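Home | Contents | Chapter 3 | Chapter 4 | Chapter 5 | Index

Chapter 4
Daily care of the hand and the wrist

In the first three chapters we have put the cell together and made it safe. From now on we must keep it in good order. The Etov cell in the Skilta training hall is used in all our exercises, and it is a simple one: an arm with a five-part check list, a table and a basket.

Most faults in a picking cell begin at the hand. The glove covering becomes thin at the fingertips, and the wrist band works itself free little by little. A student who looks only at the program will search for a long time.
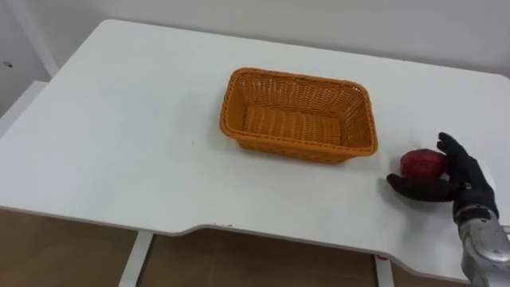 Before the first pick of the day, close the hand slowly on a test object and hold it for 15 seconds. Watch the thumb. If it gives way during this time, stop the cell and read section 4.2 before you change any value. Repeat the test after every 40 hours of work, and write the result in the log book, also when it is good.

The wrist band is checked with the power off. Turn it gently by hand. It should not move at all. On the Dulent band the screws are tightened crosswise, never one side first.

Section 4.1 begins with the cleaning of the glove.

Related chapters
Chapter 2: Placing the table
Chapter 5: Cables and connectors
Appendix: The Halás log sheet, form 421

Comments
The screw order should be printed on the log sheet also.
Is the holding test the same for the older hand?
Page 2 of the log sheet does not open for me.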